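Recording Demonstrations for the Two-Arm Block Task
November 28, 2025
By Majdi Shboul

Operators at the Brestville and Kaltport stations are asked to follow the same procedure when recording demonstrations for the Twal training set. The procedure replaces the one issued in April.

Before the first episode, start the Kolero recorder and confirm that both arms report their joint positions. Move each arm to its rest pose and leave it there for 2 seconds. Check that the tape on the mat lies flat and has not lifted at the ends. Worn tape must be replaced in the same position, and the change entered in the session log.

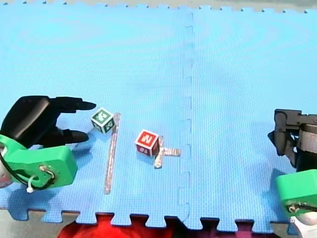

Starting positions should vary from one episode to the next, within the limits given on the task sheet. Turn the blocks as well as moving them, so that the set includes grasps from several angles. A block may be set down at a tilt, as with the green and white one by the left gripper, or placed against a marker, as with the red "N" block at the tape cross. Withdraw your hands fully before recording begins.

Operate the arms at a steady pace. If a grasp fails, open the gripper, back away and try again within the same episode. Recovered attempts are kept and labeled "retry." After 2 failed retries, stop the recording and label it "incomplete." Do not delete it.

A full session consists of 200 episodes. Sessions that end early may be submitted if they contain at least 146 complete episodes. Upload the files and the session log together, and enter the station name exactly as it appears on the task sheet.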